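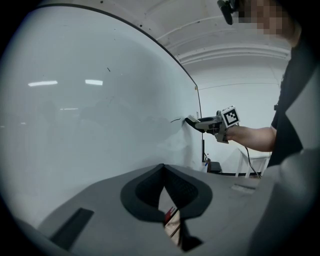
Board Skills Group, Department of Teaching Practice

Working at the Whiteboard: notes to go with session 2
Tegwen Hughes

Hello again! These are the notes I promised, typed up from my own scribbles, so forgive the order. They cover the first half of the session (making a mark) and the second half (getting rid of it), plus the homework, which some of you missed while you were packing up. If you weren't there, read the whole thing and then go stand at a board for twenty minutes. Reading alone won't do much for your handwriting, I'm afraid.

Starting with one line

I always begin with a single short stroke. I know it feels silly when you've come to learn how to lay out a full lesson, but a short stroke in the middle of a big white board shows you pretty much everything about how you hold a marker. Does it start with a blob? Then you're parking the tip on the board before you move. Does it fade at the end? You're lifting early. Does it curve when you meant it to go straight? Your elbow is staying put while your hand swings around it like a gate.

That last one is the big one. A pen on paper moves from the fingers and wrist. A marker on a board wants to move from the shoulder, with the wrist fairly quiet. Try it at home against a wall with the cap on. Draw a line as long as your forearm, first from the wrist, then from the elbow, then from the shoulder, and pay attention to where the tip wanders. Most people find the wrist line bends down at the far end.

Pressure next. You need less than you think. The tip should touch and travel, and the felt shouldn't squash. If you hear squeaking, you're either pressing too hard or holding the marker straight out at the board like a dart. Tip it over a little so the side of the felt does some of the work. Noel Tagle asked whether squeaking means the marker is dying, and sometimes it does, but check your angle first before you throw it out.

Where to stand

Stand to the side of what you're writing and reach across to it. I spent my first year of teaching with my back planted in front of every word I wrote, and the class copied it all down in a great rush every time I moved. If you're right-handed, the natural place is a bit to the left of the writing, but then you drift in front of it as the line gets longer, so take a step. Really take it, with your feet. Leaning is how lines start to climb.

And they do climb! Nearly everyone's line slants upward toward the right, even when it's only a short one. Jihad Azar wrote a whole sentence that went up like a staircase and then said it looked level from where he was standing, and it did, from there. Walk to the back of the room and look. Do that once per board and you'll fix more than I can fix by nagging you.

Glare

Our board is a glossy one, and glossy boards pick up the ceiling lights. You can't see this properly from the front, so go and sit in the seats before class, all the way over on both sides, and find where the bright patches land. Then don't put anything important there. If the board is on a stand you have another option — turn it a few degrees and the patches slide somewhere else. Aileen Lagman switches off the row of lights nearest the board, and that's a good trick too if your switches are split that way. Mine at the old building weren't.

Thin lines vanish in glare long before thick ones do. Black holds up best, dark blue next. Red is fine for a small mark, a label, a correction, a number in the corner. Please don't write whole paragraphs in red. Green depends a lot on the marker, and orange and yellow are for people in the front row only.

Size of writing

The test I use is simple. Write one word, walk to the farthest seat, and read it without squinting. If you can't, go bigger, and then go a bit bigger still, because you already know what it says and your students don't. I used to hand out a table with letter heights for every room size and I've dropped it. The walk is quicker.

Cleaning as you go
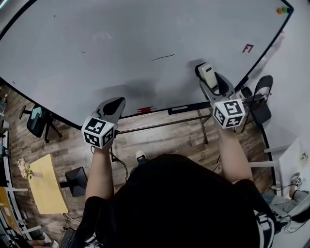
So, erasing. Flat eraser, whole face on the board, steady strokes. What I see most often is people using one corner of it and scrubbing in tiny circles, which spreads the ink into a gray cloud with a slightly paler spot in the middle. Keep it flat and go in one direction. Across or down, I don't mind which, but pick one and overlap your strokes a little, the way you'd mow a lawn.

Start at the outside of the old writing and work in, if there's something nearby that you want to keep. I told the group about the time I wiped away half of a student's proof with my sleeve while carefully cleaning around it with the eraser. Watch your sleeves. Watch the side of your hand too, if you write left-handed, and start lower on the board than feels comfortable so you aren't reaching up with your forearm brushing last week's date.

Smears are normal. A dry eraser moves most of the ink and leaves a faint gray ghost behind, and on a board that gets a lot of use you'll have tiny specks as well. None of that matters in the middle of a lesson. Don't stop and polish! Your students will happily watch you clean for five minutes and learn nothing at all. Get the line off well enough that nobody will read it as part of the next thing, and carry on.

After the lesson is different. That's when you do it properly:

Dry erase the whole board, top to bottom.
Shake or tap the eraser out over the bin (not over the tray, please).
Spray a cloth, not the board, so it doesn't run down behind the tray.
Wipe in long overlapping strokes, and finish with a dry cloth.
Wipe the tray. Markers leave ink in trays, and you'll find it later on your cuffs.

For ink that's been left up for days, draw over it with a fresh black marker and wipe it straight away. The new ink loosens the old. It feels completely wrong the first time and it works most of the time. I use the Gurneo cleaner on what's left, or plain Kenitz spray when the supply cupboard has run out, and I can't say I've noticed much difference between them.

Trays, cups and magnets

Pacita Ignacio brought this up and I'm glad she did, as I'd forgotten to put it on the plan. Decide where things live before you start. I like two markers at most on the tray, spares in a cup off to the side, eraser in the same spot every time so I can find it without turning around. Markers should be stored lying down. In a cup they're fine for a lesson, and if you do keep them there longer, put them tip down so the ink stays where you want it.

Magnets go in a top corner, in a row, out of the way. I know it's tempting to spread them all over so they're handy, but then you have to write around them, and every eraser stroke turns into a slalom. Round ones are a bit fiddly to pull off. Slide them to the edge and tip them, and you'll save your fingernails.

A few things people asked

Do I need to buy my own markers? You don't have to, but I would. Keep one good black one in your bag. Waaka does a refillable one that I've had for ages.

Is it okay to use a wet cloth every time? It's fine, just make sure the surface is dry before you write again. Ink on a damp board goes stringy and then sticks.

What about talking while writing? We'll do that in session 3. For now, write, stop, turn, talk. It'll feel slow and it's a much nicer pace for the people copying it down.

Homework

Practice 100 short strokes over the week. That's all, just strokes, any board you can get near, and wipe them off in batches of 20. Try ten slow ones and ten at your normal speed and see which are straighter. Then write one sentence that runs the full width of the board and look at it from the back of the room.

Bring your own eraser on 3rd April if you have one, and a cloth. Wear something you don't mind getting ink on. I'll have the handout on layout ready by then, and we'll start with columns.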